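Home | Datasets | Documentation | Licence | Contact

Colletthorpe Household Recycling Survey - Data Card

Summary

This dataset records household responses on kerbside recycling, organics collection and the disposal of electrical goods in the Colletthorpe district. It contains 701 completed questionnaires, one per household, and is released in a single comma-separated file with an accompanying codebook.

Collection

Questionnaires were delivered by post and could be returned by mail or completed online. Responses were coded by Hubmann under contract to the Lidham Data Office. Free-text answers were coded to a fixed list of categories and then removed.

Fields

household_id - random identifier, not linked to any address
dwelling - detached, semi-detached, unit or other
bins - number of bins in regular use
ewaste - method of disposal for electrical goods
zone - one of four collection zones

Known limitations

Units are under-represented. Zone 4 includes rural properties without a green bin service, and its organics figures should not be compared with those of other zones. Blank cells indicate a question left unanswered - they are not zeros.

Access and citation

The file may be reused for non-commercial purposes with acknowledgement. Corrections should be addressed to Hemi Ruddock, Data Custodian. 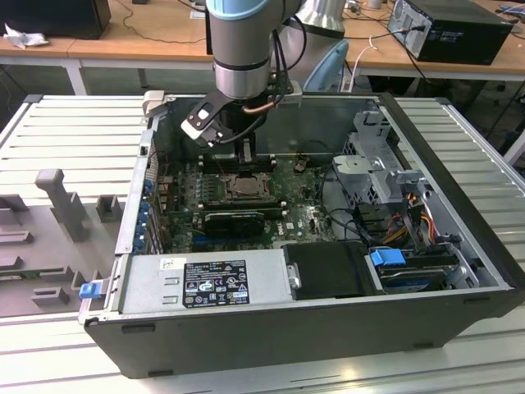

Lidham, 9th April - Version 2 of the dataset is now available. Desktop computers have been given their own code under ewaste, separate from televisions and monitors. The next revision is scheduled for June.

Contact the Data Office | © Lidham Data Office | Back to top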